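So, ihr Lieben, der Kinderzimmer-Thread, den ich euch im Mai versprochen hatte — endlich, und er wird wie immer etwas länger, macht euch einen Tee!

Thema heute: Puzzleteile. Wir haben hier ein Puzzle mit 300 Teilen, eins mit 555 (wer denkt sich so eine Zahl aus?), dazu vier kleine vom Flohmarkt, und irgendwann lag alles in einer einzigen großen Kiste. Ihr könnt euch die Stimmung vorstellen.

Hiba Sabbagh hat mir dann den Tipp mit den Stempeln gegeben, und ich bin ihr heute noch dankbar. Jedes Puzzle bekommt ein Zeichen, also Stern, Fisch, Blatt und so weiter, und das kommt hinten auf jedes einzelne Teil.

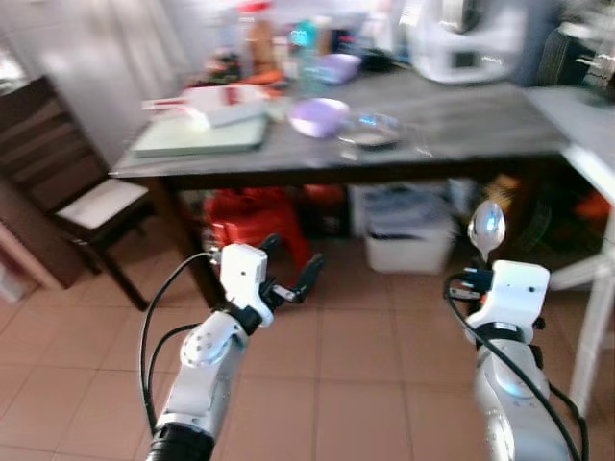
Ja, das Stempeln dauert. Ich hab's abends beim Hörbuch gemacht, immer eine Handvoll, und die Große wollte beim Fisch unbedingt mithelfen — der sitzt jetzt auf manchen Teilen zweimal, macht aber gar nichts!

Nehmt bitte Stempelfarbe, die auf Pappe schnell trocknet, und lasst alles über Nacht liegen. Ich war beim ersten Puzzle zu ungeduldig und hatte tagelang blaue Finger.

Das gleiche Zeichen kommt auch auf den Beutel. Meine sind aus alten Kissenbezügen genäht, mit Kordel, das schafft man wirklich auch ohne große Nähkünste.

Den Schnitt für die Beutel schreibe ich euch morgen noch auf, Lurdes hatte schon danach gefragt!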